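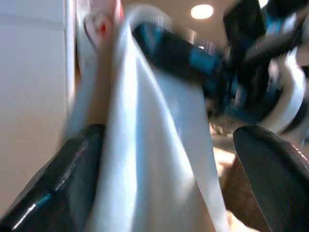 Eldana Birhane
Linens and Laundry, Valderrama House

January is white goods month in my corner of the building, and I have been up to my elbows in it since the holiday guests went home. Tablecloths, pillowcases, flour-sack towels, the big flat sheets from the upstairs rooms, all of it comes through my door at once and all of it wants folding. I love it. I know that makes me strange to some of you (hello, Heriberto), but give me a stack of plain white cotton and a radio and I'm good until lunch.

A few of you asked after the last newsletter how I get the creases out without ironing every single piece, so I'm going to use my space this month for that, and then I have a couple of requests at the end. Please read down to the requests!

So, the creases. Most of what people call wrinkles are really just folds that got pressed in while the cloth sat in a heap. I hold the cloth up by the top edge and let it hang. That's the first thing, and it's the step everybody skips. Hang it from your hand, high, with your arm up, and let the weight of the fabric do some of the pulling. You'll see the folds run up and down, and the sharp ones stand out from the soft ones. The soft ones will go by themselves. The sharp ones you smooth with the flat of your other hand, top to bottom, and then you give the whole thing one good snap. Selorm Lamptey does two snaps and swears by the second one. I've tried it and I can't tell any difference, but his pillowcases do look very nice, so go ahead and snap twice if you like.

Good light helps more than I ever expected. I used to fold at the back counter under the old bulb and then carry everything out front and find creases I'd missed all down the middle. Now I hold each piece up where the ceiling light can get at it, and on white cloth especially you catch the shadows right away. You catch stains too, plus thin spots and pulled threads, and once a sock. Plain weave is the easiest to check this way. Anything with a nap or a pattern hides its troubles, and those I just run my hand over.

For the big sheets you want a partner. I can do one alone if I have to, but it drags, and then I'm cross, and then it's going back in the wash. With two of you it's corners together, step in, step back, corners together again. Rigoberto Correa has become my regular sheet partner on the early shift, and we've got so we don't have to talk through it anymore (we talk about his daughter's driving lessons instead, which are going better, thank you for asking).

Fitted sheets: tuck the corners into each other, lay it down, fold the curvy edges in, fold in thirds. If yours comes out lumpy, put it at the bottom of the pile like the rest of us do.

Oh, and on bleach. I use less of it every year. A long soak in warm water with a scoop of washing soda gets our tablecloths white enough for me, and they last longer. The oldest ones in the cupboard have a little blue F stitched in the hem, from when we bought from Ferlow, and they've gone so soft by now that I save them for the spring lunch. Please don't use them for drying pans. I found one over the sink in December and I'm not going to say who, but Segundo, I know where you sit.

We did have a bit of a record over the holidays, by the way. I keep a tally on the wall calendar by the door, and between the kitchen, the dining room and the guest rooms we passed 4000 pieces for the season, which is the most since I started here. My shoulders could have told you that without the calendar.

Now the requests. First one: shake out your napkins before you drop them in the bin. Crumbs I can live with, but I've had olive pits, a birthday candle and a hearing aid battery, and that last one could have gone very badly in the dryer. Second one: if you take a cloth from the shelf for a meeting, bring it back to the laundry even if it looks clean. A cloth that's been out all afternoon and then gets folded back onto the stack puts its creases into everything under it, and I end up doing the whole shelf over.

I'm also short 13 of the long white napkins, the ones with the narrow hem. If they're in your desk drawer or the trunk of your car, there will be no questions. Just leave them on the chair outside my door.

If anybody would like to come learn the sheet fold, I'm in from seven most mornings and there's always a pile. Bring coffee, keep it on the far counter, and wash your hands first. Next month I'll get into tablecloth storage, rolled or folded, which I understand is a touchy subject in the dining room.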